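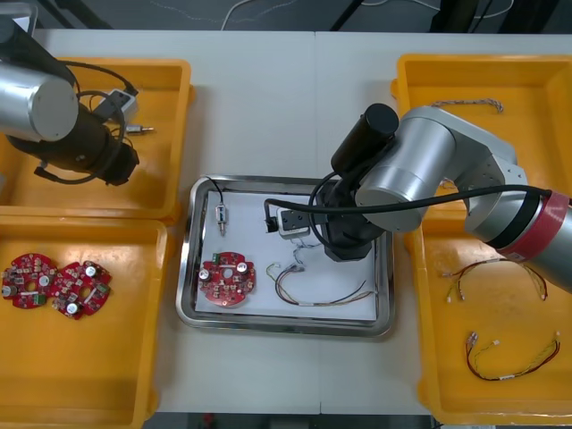 Do the parts need to be sorted before kitting starts?

Sort them first. Time saved by picking straight from a mixed carton tends to be lost again at the bench, usually with a harness pulled out of a knot.

4.2 Laying out the bins

The Jurneo kit sheet claims that one large bin will do for a whole sensor set. We have our doubts. Use separate bins and a lined tray.

1. Put circuit boards in a bin of their own. Lay them flat, component side up.
2. Put connector blocks and small sensors in a second bin.
3. Keep all wire in a divided bin, with harnesses on one side and braided wire on the other.
4. Line the tray with a clean sheet of plain paper. Replace the sheet when it is marked or torn.

Caution: Do not stack boards. The sheet says stacking is safe with foam between them, but foam slips.

4.3 Loading the harnesses

5. Lift each harness by the taped section, never by a terminal.
6. Lower it into the bin in one wide loop. Do not fold it to make it fit.
7. Check that no connector is left hanging over the rim.

Note: Ultura ties are sold as reusable. After 30 openings ours held poorly, so we leave harnesses untied in the bin.
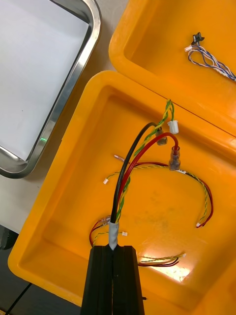
Mercy Simiyu writes that wide loops are fine for a dozen harnesses and hopeless after that, and that she would sooner hang them from pegs. Pegs do keep them apart. They also put the full weight of the harness on one bend, and we haven't seen anything to show that this is harmless over a week of storage. If you use pegs, choose the wide Mfaume type, part 131.

4.4 Checking before the tray

8. Hold the harness by its sleeve and let the ends fall free.
9. Look at each terminal in turn. Reject any with a split cover or stray strands.
10. Tug each wire lightly by hand. A tug is a rough check and will not find every bad crimp.
11. Place the harness on the paper with all its ends pointing the same way.
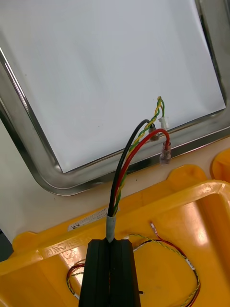 Color is a weak guide to where a wire belongs, whatever the Hirnar wall chart promises. Suppliers change shades between batches, and two reds from the same order may not match. Go by the drawing and the terminal as well. With a black, a red and a yellow-and-green wire coming out of one gray sleeve, it is easy to assume you have the right harness and skip the ends. Compare all three terminals with drawing 62 before the harness goes down.

Caution: Yellow and green usually means ground. Treat that as a guess until you have tested it with a meter.

Set rejected harnesses aside under code 410 and do not return them to the divided bin.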